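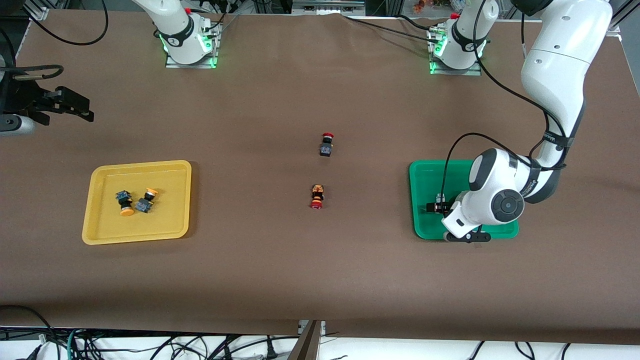
Trasholm Two-Arm Bench Cell

Sorting and kitting station for small parts
Supplied by Bevdale, Flendville
Page updated 20 October 2022

Overview

The Trasholm cell is a two-arm bench station for picking small, rigid parts out of one tray and placing them in another. It is sold for shop-floor kitting, returns sorting and line feeding at low volume. It is also bought by people who want to find out which of their chores a machine can take over yet, so this page gives the limits along with the ratings.

What it does now

Picks single rigid parts from an open tray or a flat surface. Parts may lie on their side and may point in any direction.

Sorts by part type into as many as four trays. Trays can be moved between cycles. The cell finds the rim again before the first pick.

Hands a part from one arm to the other when the part has to be turned end for end.

Stops and asks for help after three failed picks on the same part. The part is left where it is.

What it does slowly

Electrical control parts, such as push buttons with a contact block fitted, are a fair test. The cap is round and smooth, the block is square, and the weight sits toward the block end. The gripper closes on the block well and on the cap less well. Expect 15 seconds per part for this class, against 4 or 5 for a person who is paying attention.

Parts lying against a tray wall take longer, as the fingers need clearance on both sides. Shallow trays with sloped walls give fewer missed picks than deep bins.

What it does not do

Cloth, bags, loose cable and anything else that changes shape when lifted. Towel folding has been run on the same arms under the Pascual software and is not offered as a supported task. The same goes for loading a dishwasher and wiping down a counter.

Fastening. The cell will carry a button to a panel but will not thread the collar nut.

Parts heaped more than two layers deep.

Specifications

Arms: two, bench mounted
Grippers: two-finger parallel, electric
Rated payload: 800 g per arm, part only
Working area: one bench, both arms overlapping at the center
Cameras: one at each wrist, one fixed over the bench
Supply: single phase, grounded outlet
Setup: bench must be level and fixed to the floor or wall

Test results

The August acceptance run used 400 picks of mixed control parts. Of these, 216 were completed on the first try. Most of the rest were completed on the second or third, and the remainder were called out for an operator. These figures are for parts the cell had been taught. Results on parts it has not been taught are lower and vary too much to quote.

Surface and tray choice

A matte surface in a plain color is recommended. Paper is fine and is cheap to replace. Glossy trays are allowed, but a strong overhead lamp will put a bright spot on the plastic, and the wrist camera may read the spot as an edge. Move the lamp or turn the tray a few degrees.

Leave a clear strip between trays – parts set down there can be regrasped from a better side.
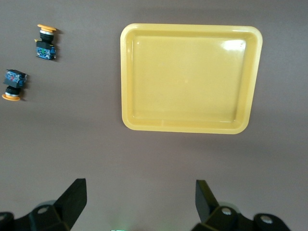

Can the cell be left to run overnight with no one in the room?

Unattended running is not supported at present. The cell will stop safely when it fails a pick, but it will then wait until someone clears the part, so an overnight run may end early with most of the tray untouched. Plan for an operator within call who can look after other work in the meantime.

Included with the cell

Two arms with grippers, base plates and cable set
Fixed camera and mounting post
Controller with Pascual software, one seat
Emergency stop, wired
Four trays
Teaching guide, printed

Not included: bench, guarding, compressed air (not required), parts feeders.

Lead time and service

Units are built to order in Flendville. Finger pads are a wear part and are sold in pairs. Older Trasholm single-arm bases can be refitted – send the serial number with the request, as the earliest base plates use a different bolt pattern.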